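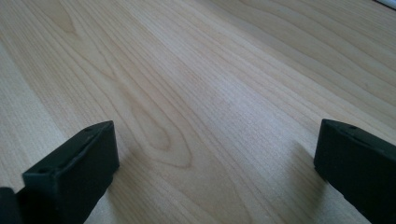 Samedi, tard. Le thé a refroidi à côté du clavier et je n'ai plus très envie de le boire, mais je veux noter la semaine avant de l'oublier, parce qu'il s'est passé pas mal de choses et que lundi tout sera recouvert par autre chose.

D'abord, la charte. Elle est enfin à peu près écrite ! Douze jours que je tourne autour, que je déplace le paragraphe sur l'étalonnage, que je le remets à sa place, et que Leonor Rocha me renvoie le fichier avec ses petites remarques en marge (toujours justes, c'est agaçant). On l'a appelée « règles de prise » pour ne pas faire peur aux nouveaux. Le mot « norme » les endort, le mot « procédure » les fait fuir.

La règle sur laquelle on s'est le plus disputées, c'est celle du plateau dégagé au départ. Leonor voulait : rien sur la table avant le début de l'enregistrement, pinces ouvertes, on attend, puis seulement on apporte l'objet. Moi je trouvais ça du temps perdu. Trois secondes de bois clair à chaque prise, multipliées par 3 000 prises chez Zenetthorpe, ça finit par faire beaucoup de bois clair... Et puis jeudi j'ai relu un lot de 126 enregistrements faits avant la règle, et j'ai changé d'avis avant midi. Impossible de savoir où commençait le geste. Dans certains, l'objet est déjà à moitié saisi à la première image, dans d'autres on devine que quelqu'un l'a repositionné à la main. Va annoter ça proprement ! J'ai écrit à Leonor qu'elle avait raison. Elle a répondu « je sais », sans point.

Donc la règle reste, et la voici telle qu'elle est dans la version de vendredi soir, je la recopie pour moi :

Avant chaque prise, plateau libre devant les doigts. Doigts écartés, rien entre les deux. On tient la pince immobile le temps d'une respiration. On ne corrige jamais un départ raté en cours de route, on arrête et on recommence.

J'aime bien « le temps d'une respiration ». Leonor voudrait un chiffre. Je crois que je vais perdre aussi cette bataille-là.

L'autre gros morceau, c'est la lumière. Chez Drineo ils ont des tables sombres et des spots partout, et leurs enregistrements sont pleins de reflets durs. Nous, on a le bois pâle et une lumière douce, les ombres des doigts sont floues sur la table et ça me va très bien. Mais est-ce qu'il faut imposer notre façon de faire à tout le monde ? J'ai passé mon mercredi à écrire que oui, et mon jeudi après-midi à tout effacer. Un robot qui n'aurait vu qu'une seule table toute sa vie serait bien embêté le jour où on le poserait ailleurs. Du coup la charte dit maintenant : éclairage libre, mais constant pendant toute une session, et noté dans le cahier. On n'allume pas une lampe entre deux prises parce que le soleil s'est couché. (Je l'ai fait en août. Je ne m'en suis pas vantée.)

Ah, et le cahier ! Grand débat là-dessus aussi. Markent nous a proposé son outil de suivi, tout en ligne, avec des menus déroulants et une case obligatoire pour l'état des doigts. J'ai essayé pendant une matinée. C'est bien fait, vraiment, sauf qu'au bout de 30 prises on coche « bon état » sans regarder, tout le monde, moi la première. Avec le papier on doit écrire un mot, et pour écrire un mot il faut avoir regardé la pièce. On garde le papier jusqu'à la fin de la campagne et on recopie le soir. Ça râle déjà, tant pis.

Pour les doigts eux-mêmes, je n'ai pas encore tranché. Oravec demande un contrôle toutes les 300 prises : fixation, usure, jeu. Je trouve que c'est trop espacé, on peut avoir un doigt légèrement desserré pendant toute une journée et ne rien voir — et ensuite il faut jeter la journée. Je proposerai un contrôle à chaque changement d'opérateur. On pose la pince, on vérifie, on signe, l'autre la reprend. Si Oravec tient à son chiffre, on fera les deux.

Reste la partie que je repousse, celle sur ce qu'on a le droit de filmer. Pas de visages, ça c'est acquis. Pas de courrier, pas d'écran allumé, pas d'ordonnance qui traîne. Mais les gens qui passent derrière, les mains, une voix dans le couloir ? Leonor propose qu'on demande l'accord de toutes les personnes présentes dans la pièce, par écrit, avant la session. J'ai dit oui tout de suite et depuis je me demande comment on va faire dans l'atelier de Zenetthorpe, où il entre quelqu'un toutes les cinq minutes. Une affiche sur la porte ne suffit pas, je le sens bien. Une porte fermée, peut-être.

Je rédigerai ça demain après le marché, si j'ai le courage. Penser à rapporter le cahier de jeudi, il est resté dans mon sac de piscine.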